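3.2 Summer jobs as settings in romance fiction for young readers

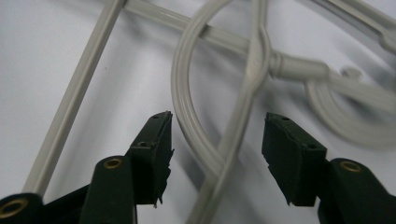
Figure 4. Gray plastic rods and loops on a pale surface, with the two green fingers of a gripper open toward them.

When we first sat down with the Bistdale collection, we expected the summer job to be a fairly recent habit of the teen romance, and we were happy to be proved wrong. The oldest novel on our list, printed in 1925, already sends its heroine off to wait tables at a lakeside hotel, where she promptly meets the boy she has been avoiding since grade school (and spills a good deal of soup on him along the way). From there the pattern runs on, with gaps, through almost 200 titles.

We read each book in full and marked every chapter in which the workplace brings the two leads together. Following Lundgren, we counted a shared shift as a meeting even when the pair refuse to speak, which they very often do! Scenes shorter than 1000 words were kept but coded separately, as the Piritz list does.

Bakness has argued that the job mostly gives the heroine a reason to be away from her parents. We are fond of this idea, and it fits the older hotel stories well, but in the later books the family keeps turning up at the counter, and the quarrels at home tend to follow her to work. Stories that carry on into September are taken up in Section 3.3.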